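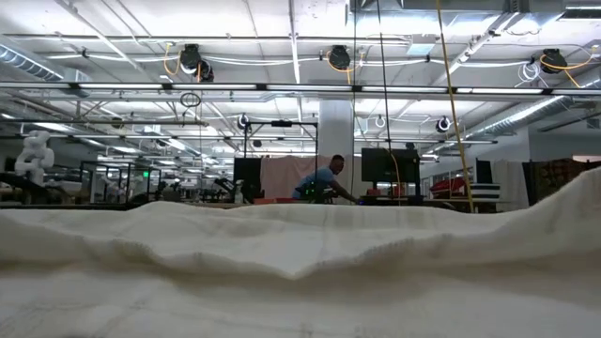

4 min read

4. Planning and Budgeting for a Cloth-Handling Workstation

Figure 1. View across crumpled white cloth toward a workstation with two monitors and a black metal structure. Overhead cameras and their cables hang from the ceiling.

4.1 What was bought first

The Jamville site began with a budget for robot arms and very little else. The first purchase plan listed the arms, their controllers and a service contract. Cameras were entered as a single line, and mounting hardware was left out. This is a common pattern in the plans we reviewed at the other two sites, Ciludska and Falton, where the arm was treated as the project and everything near it as supplies.

Work on fabric puts that pattern under strain. A sheet of cloth has no fixed shape, and a fold can hide the edge that the arm needs to grasp. In Figure 1 the cloth rises high enough to hide part of a person leaning over the bench. A camera placed at the same height would have the same trouble, so a plan for this kind of work should price several viewpoints from the start.

4.2 Costs above the bench

We asked each site to sort its spending by where the equipment sits: on the bench, around the bench, or overhead. The overhead group was the one most often missing from the first request. It includes cameras, brackets, power and data cable, lighting, and the labor to install them at ceiling height. At Jamville the installation labor alone took 23 percent of the first-year budget -- more than the cameras it was meant to put in place.

Ceilings are also shared. Ducts and light fixtures take up space, as they do in Figure 1, and a camera position that works on paper may be blocked by one of them. The Falton site moved its mounts twice before October and paid for the lift rental each time. A ceiling survey before ordering would have cost less than either move.

Cable length deserves its own line. Purchase requests tended to use the straight distance from camera to computer, while the installed path follows the ceiling and then drops to a counter. Falton had ordered around 200 meters and had to place a second order with a different supplier at a higher price.

4.3 Space for the operator

A person still spends much of the day at the bench, setting up equipment and checking results. Monitors, stands and clear standing room should be planned together with the arm's reach. Ciludska bought its support structure before settling on monitor positions and later had to replace one side of it.

We also suggest pricing curtains or other screens early. They are cheap compared with cameras, but they affect what the cameras record, and changing them midway through a study can make older and newer recordings hard to compare.

4.4 Timing of purchases

Based on the three sites, we recommend buying in stages. The structure, lighting and a small set of cameras come first, followed by a trial period using hand-placed cloth. The arm is ordered after the camera positions are fixed. Jamville followed this order for its second workstation, using the Gündoğdu planning sheet described in Section 3, and returned no equipment. The drawback is delay: the arm arrived 4 months later than it would have under the original plan, and the grant period did not allow for an extension.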